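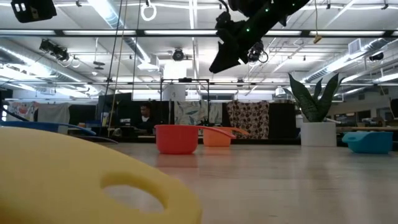

4. Entering your family in Feta

In this section you will make your first tree and enter the oldest persons you know. Please finish section 3 (installing the program and choosing your folder) before you start. If you already have a tree from another program, go to section 6, Importing, and come back to step 5 when the import is done.

What you need on the table

Your notes, or copies of the register pages. It is better to work from copies and leave the originals in their cover.
The name of the parish or district for every event, as it was written at the time.
A pencil, to mark on the copy which entries are already typed.

4.1 Making the tree

1. Open Feta and choose File, then New tree.

2. Type a name for the tree. Use the surname and the main place, for example "Mollel of Stosden". The name can be changed later, but the folder keeps the first name.

3. Choose the starting person. This can be yourself or the oldest ancestor. For a book of descendants, choose the oldest ancestor.

4. Press Create. An empty card opens with the number 1 in the corner.

Note: The card number is given by the program and is never used again, also when you delete the card. Do not worry if your numbers have holes in them.

4.2 Filling in a person card

5. Write the given names in the first box and the surname in the second. If the family writes the surname first, tick "Surname first" below the boxes. The card of Tươi Sầm in the practice tree shows how this looks. All accents are kept in the printed book.

6. Enter the birth date. When you know only the year, write only the year. When you have calculated the year from an age at marriage or death, put "cal" before it.

7. Enter the place, beginning with the smallest: farm or street, parish, district, country. Put a comma between them. If one part is not known, leave it out, but keep the comma.

8. Press Source and select the register from the list. If the register is not there, press Add and fill in the title, the archive and the page.

Caution: A card without a source is shown in grey and will not be printed. You can change this in Settings, Printing, but we advise you to leave it as it is.

9. Press Save card. Feta does not save the card by itself when you move to another one.

4.3 Joining persons together

10. On the card of the father or the mother, press Add union. Choose the second parent from the list, or press Unknown.

11. Inside the union, press Add child. Enter the children in the order of birth. If you have them in the wrong order, use the arrows on the right side.

12. For a second marriage, go back to the card and press Add union once more. Do not change the name of the partner in the first union, or all the children will move to the new partner.

Caution: Before you join two cards which seem to be the same person, make a backup (section 9). Joining cannot be undone after the program is closed. Cousins baptised with the same name in the same parish are the most usual mistake.

4.4 Checking your work

13. Choose Tools, then Check tree. With 490 persons the check takes less than 2 minutes on an ordinary computer.

14. Read the messages in red first. They show dates which are not possible, such as a child born before the mother. Message 82 means that one person is entered as his own ancestor. Open the card, find the wrong union and remove it.

15. Messages in yellow are only questions. Tick "Seen" and they will not come back.

Note: If you use the Beltton letters for your fonts, the check list may show small squares in the place of some accents. The cards themselves are correct.

The practice tree was prepared by Eduardo Tiongson and is found in the Help menu. It has 201 persons, and you may change or delete any of them.

Continue with section 5, Adding notes and witnesses.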